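Imani Szabo
@imaniszabo

I have now spent most of August trying to cancel a recipe box subscription and I would like to share the journey with you, my long-suffering followers.

It was a Zumance box. I signed up for the introductory offer in spring, on the grounds that I was going to become the kind of person who owns sumac. I own a lot of sumac now. It comes in sachets. They breed.

First attempt: the website. There is a button marked Pause. There is a button marked Skip. There is a button marked Gift A Box To Someone You Love. Cancel is under Account, then Preferences, then My Journey, then a small grey word that says "Other".

Clicking "Other" takes you to a page asking if you've considered smaller portions.

I had not considered smaller portions. The portions were already what my nan would call a taster.

Second attempt: the chat window. Waited 16 minutes. Was told my message was important. Was then told the chat closes at 5pm. It was 4.58 when I got to the front, and whoever picked up spent both remaining minutes asking how my day was going.

Meanwhile another box turned up. Miso aubergine. One aubergine, for two people, about as long as my thumb. Card inside the lid: "We knew you'd be back!"

I hadn't been anywhere.

Third attempt: phone. The menu offers you delivery problems, missing ingredients, allergies and "something else". Something else is a recording telling you to use the website.

At this point I did the sum I'd been avoiding. I have paid nearly £170 for dinners I mostly resented, and one of them was an omelette. They sent me a recipe card for an omelette. With a photo of each step, including the egg.

Told my sister, who said just cancel the card. So I rang the bank, who were lovely, and said they could block the payments but I'd technically still be subscribed. I pictured boxes stacking up in the porch until the post van had to reverse out.

Fourth attempt: actual letter. With a stamp. I haven't written one since I was trying to get my deposit back from the flat on Whitfield Road, and I found I still had the tone. "I am dismayed to note", etc. Very enjoyable. Recommend.

Reply came by email at ten past six this morning. They're sorry to see me go. The subscription ends after 2 more boxes, "already in preparation".

Already in preparation! It's one carrot and a sachet!

Anyway, if anybody local wants some sumac, or a spoonful of harissa in a pot the size of a thimble, my door is open. Bring a bag.

Tonight I'm having beans on toast and I'm using the whole tin. 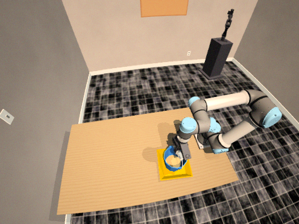
Paloma Ostrowski
Mine took five months and they only stopped when I moved house. Have you tried telling them you've gone abroad? Also yes please to the harissa.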